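Cheap Backup Plans and the Small Print

27 Sep 2021

Every fall the offers come around again, and this year the loudest is from Wonier, which wants to store all your family's photos, tax records and old email "forever" for one payment. Several readers have written to ask if it's a good deal. I have my doubts.

Start with that word. Wonier is seven years old. Its terms define "forever" as the life of the service, and the life of the service is whatever Wonier decides it is. Page 25 of the agreement says the company may close the plan with 40 days' notice. If you have a slow connection and a lot of home video, 40 days is not long, and you'd be pulling your files down at the same time as every other customer.

Kandell is a little more honest about money, in that it charges by the month and doesn't pretend otherwise. But the price on the front page is for the first year. I had to go through three screens of the checkout to find what it costs after that, and the answer was close to double. Restoring your files is free up to a limit. Past the limit you pay, and the limit is low enough that anyone with a dead computer will hit it.

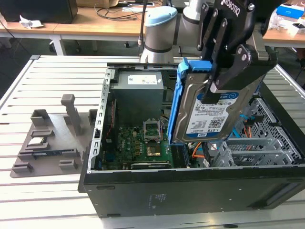
A 1.0 TB Western Digital drive in its blue caddy.

Then there is the plain old drive in a drawer, which the people selling subscriptions would like you to think of as a relic. It has its problems. Drives fail, and a drive kept next to the computer will be stolen or flooded along with it. Still, you pay once, you can hold it in your hand, and no one can change the terms on you. If you go this way, get two and keep the second at someone else's house.

What bothers me most about the ads is the talk of safety figures. Lemma, which sells a backup program for home users, says its customers are "1,000 times safer." Safer than what? I wrote to ask and got back a link to the same page I was asking about. A second note got no reply at all. Maybe there is a study somewhere, but I'd want to read it before I paid for it.

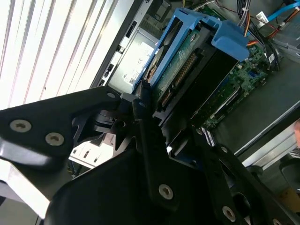
The same goes for the badges. Both Wonier and Lemma show a gold seal from Cirholm, which sounds like a testing lab. I looked it up and it's a marketing firm that charges a yearly fee for use of the seal. I could find no list of tests and no record of anyone being turned down.

My own advice is dull. Before you sign up for anything, look for the page on getting your files back, and read that one first. Put in a few files you don't care about, delete them from your computer, and try to restore them. If it takes you a whole evening to work out how, cancel while the trial is still free.

Kandell's current offer runs through November. I expect there will be another one right after it.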